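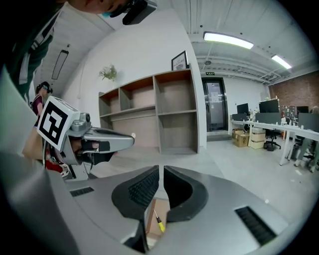
Come and have a go: Nikent opens its doors on 30 August 2026

PRESS RELEASE. For immediate use.

Hello from Nikent! I'm Danylo Yatsenko, I run the demonstrations here, and I've been given the job of writing this release myself, so you'll have to forgive me if it doesn't sound like the ones our agency used to send out. We're holding our first proper open day for the Flondeck project and I'd like as many of you to come as the building will hold.

If you haven't come across Flondeck before, it's our work on teaching robot arms to handle ordinary hand tools. Screwdrivers, mostly, plus spanners, pliers, tape measures and anything else you'd find in the drawer by the back door. We don't program each movement. A person puts on a headset, takes a hand-held gripper in each hand and does the job, and the recording of that goes into the teaching material for the arm. Then they do it again, and again, with the tool lying at a slightly different angle. It's slow, fiddly and (I think) very good fun, and we've now got 446 finished recordings of tool handling that we're happy enough with to use.

We tried the idea out in May with a much smaller visit. We invited 25 people from Semeniuk, the tool hire firm that has been lending us kit, and planned to give them a talk with slides and then a short look at the grippers. The talk lasted as far as the second slide. Somebody asked if they could hold one, then everybody wanted to hold one, and the rest of the afternoon went on picking things up and putting them down. I never did get to my chart. So this time there are no slides at all and the grippers come out straight away.

What you'll be doing

When you arrive you'll be signed in and put into a small group with one of our team. You'll get a few minutes of instruction (squeeze to close, let go to open, that really is most of it) and then you'll stand at a work surface with a tool laid out on it and try to pick it up with two fingers. Round handles like to roll. Most people come at a screwdriver from the top, grab the fattest bit of the handle and watch it swing round on them, and then they slow down and start thinking about where the weight is. That slowing down is the part I love watching! It's just what we need the arm to learn, and it's very hard to write down as a rule.

After the first few picks we'll add a second gripper and ask you to pass the tool from one to the other. This is harder than it sounds. There's a patterned cube on top of the gripper which helps the system work out where it is and which way it's pointing, so we'll nag you a bit about keeping your sleeves clear of it. Sorry in advance.

Then comes the bit most visitors ask about, the arm itself. It's a Tivix bench arm and it'll be running in the next room, behind a guard, doing the same task you've just done. It is slower than you. It will drop things. We've decided to let it run as it normally does on a working day and not pick out its best party pieces, so if it misses, it misses, and one of us will tell you what we think went wrong.

A word from the boss

Bohdan Sirko, who started Nikent and still does his share of recordings, gave me this for the release:

"I've been to plenty of robot demonstrations where you stand behind a rope and clap. I wanted people to get their hands on the work. If you've tried to turn a screwdriver over with a gripper, you'll watch the arm quite differently afterwards, and you'll ask us better questions."

He also asked me to say that he'd like to hear from joiners, fitters, bike mechanics and anyone else who uses hand tools all day. Our own team are mostly office people and we hold things like office people. The folk from Semeniuk showed us three ways of picking up a spanner that we'd never have tried, and two of them are in the recordings now.

Practical things

Doors open at ten and the last group goes in at three. Each session has 13 places and lasts just under an hour, and there's a separate one at noon for press, with time set aside afterwards for interviews with Bohdan and me. Places are free but please book through the visits page on our website.

Wear something with close-fitting sleeves if you can, and flat shoes. Glasses are usually fine under the headset, but if yours are very wide, tell us when you book and we'll find you a turn without one. You can also skip the headset completely and just use the grippers, plenty of people in May did. Children of ten and over are welcome with an adult. We've a step-free entrance at the side of the building, and a quiet room you can use at any point without asking.

We won't keep any recording of your session unless you tell us we can. There's a short form for that, you can say no, and you still get your full turn. If you say yes and change your mind later, write to us and we'll take it out.

Notes for editors

Nikent is a small robotics company working on the handling of everyday tools. Flondeck is its main project and currently covers 276 different tools on loan from Semeniuk. The arm used in the demonstration is supplied by Tivix.

Photographers and film crews are welcome at the noon session. Please let us know what lighting you're bringing, as strong lamps pointed at the marker cubes can upset the tracking. Pictures of visitors need the visitor's own agreement.

For press places, interviews or anything else, contact Danylo Yatsenko at the Nikent press desk. I'm on the demonstration floor most afternoons, so mornings are best for a phone call, and an email will reach me any time.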